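Workshop tips: building a small two-arm setup at home

Updated in September

Most of this applies to any pair of small printed arms. Ours were built on a bench in the Fullden shared workshop and later moved to a table at home. The tips are in the order we needed them.

Printing

Print all the bases first. They take longest, and if one warps you want to know before you have used up the spool. We got through almost 1000 grams of filament for the pair, including two jaws that had to be done again.

Use two colours. We put white on the body parts and orange on the jaws, and it makes it much easier to sort a pile of bits.

Clean out screw holes by hand before assembly. A rotary tool on its lowest speed is fine for the outside edges — keep it away from the holes, as it melts them wider very quickly.

Motors and cables

Number each motor with a paint pen as you set it up, and do them one at a time. Two motors with the same number on one cable will give you a wasted evening.

Leave a loop of slack at every joint. Move the arm by hand through its full reach before you tighten anything, and watch the cable all the way.

Don't do the horn screws up hard until the joint is centred. Debashish Amarasinghe did three joints the wrong way round and had to strip the wrist back to the bracket.

Fingers

Smooth plastic won't hold much. Ribbed pads are better, and a strip of rubber along the inner edge helps with anything rounded. Cut the strip a little long and trim it once the glue has set. We used Flaleo contact glue and left it overnight.

Things to pick up

Toy food is a good size and doesn't bruise. Put it in a round cardboard tub with low sides, and keep blocks and little boxes on a separate tray.

Fix the arms down before the first run. Two clamps per base is enough on a table up to 33 mm thick.

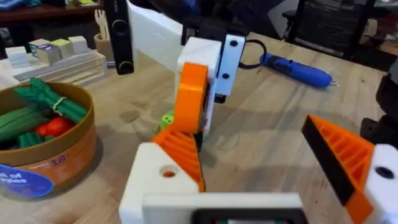 Seneviratne wrote in to say that rubber strip goes shiny after a few weeks of use, and that a light rub with fine sandpaper brings the grip back. The same message recommended Nulemlow tape for holding cables along the upper link, as it peels off without leaving glue on the print.

Storing it

Park the arms folded and switch off at the wall. Keep the spare horns and screws in one lidded jar, with the motor numbers written on the lid.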